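The Table That Stays in the Family

When Parvathi Fernandes moved to Skunen, she brought two suitcases and a table. The table had belonged to her grandmother, and the transport cost her more than the flight. Her friends thought she was mad. "You can buy one there," they told her. She paid all the same.

I have been thinking of her while I write about repair. In our town there are still two workshops where old furniture is taken in, and both have a waiting list. At Lallier, the smaller one, a new finish for a dining table costs 220 euros. A cheap new table costs less than this, and many people choose it.

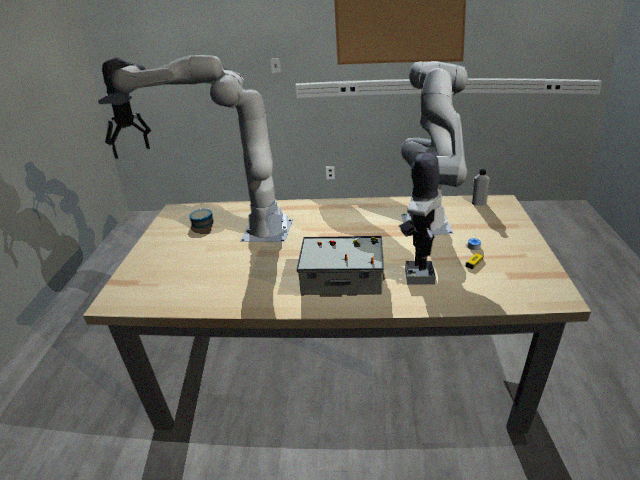
Amado Calimlim has worked at Lallier for 25 years. He does not like the word "restore". For him a table should keep its marks from hot pans and school compasses, and he only takes away what disturbs the use. Loose joints he glues again. A deep burn he will sand a little, but he asks the owner first, and quite often the owner says no.

Wax or oil is the question he hears most. He prefers oil for a kitchen, two thin coats, with a night between them. In April, when the heating goes off, he gets many calls about cracks, and he tells people to wait some weeks before they do anything.

Parvathi's table was with him for 30 days. It came back with one new leg, a little paler than the other three.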